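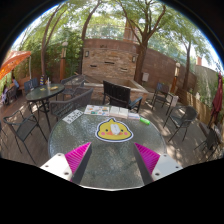 Florian Prantl asked the first question of the afternoon, and he asked it before any of us had our notebooks open: how would a machine know how hard to squeeze? We had spent two lessons on motors and gears and had never thought about that. It became the question our whole group kept coming back to, so we have built this report on it.

Our Visit to the Skallance Open Day
Technology Project, Group 4

We went to Skallance on Wed 17 January. The open day is for schools and colleges, and there were 34 of us from our year. The coach took 60 minutes and we were split into groups when we arrived. Ours went first to the talk on picking things up, which sounded like the dull one on the list and was easily the best!

What we were told

Skallance works on teaching robots to handle ordinary things. Reshma Ndlovu gave the talk. She explained that a robot in a factory can repeat one movement all day because the part it needs is always in the same spot. A home or a garden is much harder, as things get left anywhere and the light changes all the time.

Their way round this is to have a person do the job first, holding a gripper in one hand with a camera fixed to it. The camera records what the gripper "sees" on the way to an object, and the recordings are used for training. One go at a task is called an episode. The set they showed us, named Jasis, has 1,192 episodes in it. We had expected a robot to be programmed with a list of steps, so this was new to all of us.

The bit about the fingers

The fingers were what we talked about all the way home. They are bright magenta and ribbed, with a dark grey strip on the inside where they meet the object. Reshma told us that the ribs let the finger bend around a shape when it presses, so it spreads the force out. That was a good part of the answer to Florian's question - some of the "knowing" is in the finger itself, before any computer gets involved.

The camera has a very wide lens, so everything comes out curved, even walls and benches. We thought this would be a nuisance. Reshma said it is useful, as the camera is so close to the fingers that a normal lens would miss most of the table.
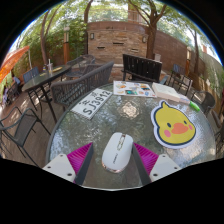 Student Projects in Technology, Issue 19

A computer mouse is a harder object than it looks. It is smooth and rounded, and it can be lying at any angle, so the fingers have to be lined up with it before they close. A glass table adds another problem, with reflections of the sky and leaves all over the surface. A person ignores those without thinking. A computer has to learn to.

Having a go

Each of us had a turn with a practice gripper called the Tosh. You hold it a bit like a hot glue gun. Most of us went in far too fast, and I closed the fingers early and pushed the object away (twice). Reshma's advice was to slow down just before the fingers reach it, and to keep the wrist still. After that it went much better and there was quite a lot of cheering.

What we are doing next

We want to make our own pair of ribbed fingers for the Rumemow, which is the small arm our class has been building since September. Its present fingers are flat and things slide out of them. We will print one pair with thick ribs and one with thin, then try both on a mouse, a marker pen and a paperback book and record how many lifts out of ten each pair manages. Florian is drawing the first version now and we hope to have it printed by half term.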